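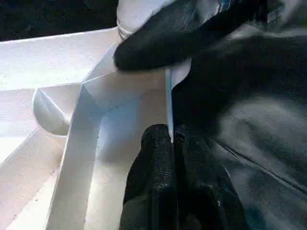 Gripper fingers at the rim of a white molded part during the fingertip comparison.

FOR RELEASE IN OCTOBER

Plulthorpe Completes First Comparison of Soft Fingertips on Two-Arm Cell

GYŐRI HALL, PLULTHORPE AUTOMATION – Plulthorpe Automation has finished the first round of its comparison between the Aveck and the Etetti fingertips, both intended for handling of light plastic furniture parts with two robot arms. The comparison contained 519 grasps, and each of them was recorded and checked by an operator. The results are now available for customers who are planning a similar cell.

The work was done in the assembly room of Győri Hall. The same two arms and the same controller were used for all the tests, and only the fingertips were changed. In this way the team wished to answer a question that customers often ask before ordering: is it enough to change the fingertip, or must the complete gripper be replaced?

"Many companies already have a gripper which is good enough," said Efren Dimaculangan, who is responsible for gripper evaluation at Plulthorpe. "They write to us because the parts are slipping, and they expect that we will sell them a new gripper. In a large part of the cases, I would first look at the few centimeters which are touching the part."

White plastic is not an easy material for such a test. The surface is smooth, the molded walls are thin, and strong light makes the folds difficult to find for a camera. A fingertip that holds well on a flat wall can lose the part when it takes it by a narrow rim. For this reason the test plan included flat walls, rims, rounded legs and thin rods, in positions near to those which are needed in real assembly. 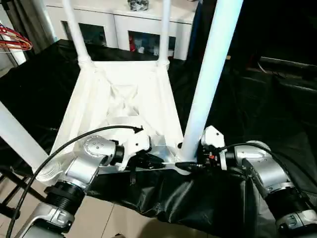 Plulthorpe Automation | Gripper Evaluation Department

Both arms hold a thin white rod between their grippers, under the foot of a white plastic stand. Work with a rod held from its two ends was the most demanding part of the plan. If one gripper pulls a little more than the other, the rod turns inside the fingers and its position is not known anymore. The operators therefore noted for each grasp if the rod had turned, also when it did not fall.

The Aveck fingertip has a softer outer layer, and it was the better of the two on rims and on thin walls. It needed less closing force before the part was held in a stable way, and it left fewer marks on the plastic. On rods it was less exact. The soft layer gives way under side load, and after a longer hold the rod was sometimes not parallel with the fingers.

The Etetti fingertip is harder. It held the rods more straight, and the handover from the left arm to the right arm was repeated with smaller error. On thin walls the operators had to reduce the closing speed, otherwise the wall was bending before the fingers were fully closed. After this correction the results came closer to those of Aveck, but the cycle was slower.

The department does not name one winner. For cells where panels and trays are mainly moved, it advises to start with Aveck. For cells with rods, pins and handover between arms, Etetti is the recommended first choice. Mixed work – for example a stand where the legs and the platform are handled by the same gripper – needs a trial with the customer's own parts.

Camera position was also examined, although in a smaller extent. The view from the wrist was useful for the last movement before contact, when the fingers are already close to the rim. However, at this distance the bright walls can look almost without edges, and the gripper itself covers a considerable part of the view. The view from a higher camera shows both arms together and was preferred by the operators for planning the approach. Plulthorpe suggests to use both views, and to lower the room lighting before changing anything in the vision software.

"We lost more time with the lamps than with the fingertips," Mr. Dimaculangan said. "When we turned down the light over the table, the folds of the part became visible again, and several problems which we had written down as gripper problems were gone. I would ask everybody to check this first."

Wear was not measured in the first round. Some 1000 further grasps are planned for the second round, in which the same pair of fingertips will stay on the arms until the end, without cleaning between the sessions. The closing force will be recorded continuously, and the cables on the arms will be led in a different way, so that they cannot touch the part during wide movements.

Customers can send their own plastic parts to be included in the second round. Parts should be without paint or labels, and a drawing with the wall thickness should be attached. Parts heavier than the limit of one arm can be accepted only if they have two suitable places for gripping. Registration closes on Friday at noon, and the department will confirm each part in writing.

The report of the first round contains the test plan, the controller settings and the complete list of grasps, including those which failed. It is sent free of charge on request. Visits to Győri Hall are possible for small groups after agreement with the department.

About Plulthorpe Automation
Plulthorpe Automation plans and builds assembly cells for producers of household goods and light furniture. Its Gripper Evaluation Department tests grippers, fingertips and cameras on the equipment of the company and, on request, at the site of the customer.

Press contact
Efren Dimaculangan
Gripper Evaluation Department, Győri Hall
Plulthorpe Automation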